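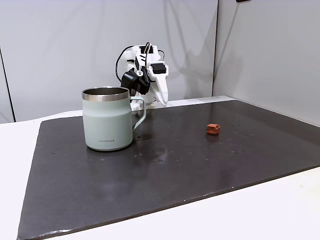 Hurley reckons it's the lid seal and not the mug, and that you should pull the seal out before you try anything else. I've done that now and I'm still getting the smell, so I'm putting the whole thing up here in case somebody has a better idea.

Insulated mug smells of old coffee
Posted in March by Vevar
Reading time: 3 minutes

I have an insulated mug with a stainless steel interior that I take to work. I drink coffee in the morning and sometimes peppermint tea in the afternoon, and the tea has started tasting like coffee. Water does too if I leave it for an hour. I wash it every night with ordinary dish soap and a bottle brush. There's a brown film on the bottom that the brush slides over without shifting. I've tried lemon juice, which made it smell like lemon and coffee. The seal has been sitting in hot soapy water since last night. Is there something stronger I can use that's safe on steel? I don't want to use bleach. The mug is about a year old and I'd like to keep it.

Surnum
Posted 7:40 pm

No bleach is right, it can pit stainless steel. Use bicarb soda. Put in 3 teaspoons, fill it with hot water from the kettle, leave the lid off and let it sit overnight. In the morning tip it out, go over the bottom with the brush and rinse it a few times. If the film is old you may have to do it again the next night. Mine took 4 goes, but I'd let it get pretty bad.

Do the seal separately in a small bowl of the same mix, with warm water instead of boiling. If it still smells after that, the rubber has taken it up and you need a new seal. Check whether the maker sells them as a spare part before you buy another mug. Also look at the lid for a sliding bit or a drink hole with a second little gasket under it. I missed that one for months.

Leave the lid off when you put it away. I keep mine upside down on the rack until it's dry and then store the lid beside it in the cupboard.

Furukawa
Posted 9:15 pm

Denture tablets. One tablet, warm water, few hours, rinse well. Works on teapots as well. Don't screw the lid down while it's fizzing.

I gave up in the end and have one mug for coffee and one for tea.

Contact us | Copyright Household Help Board | Back to top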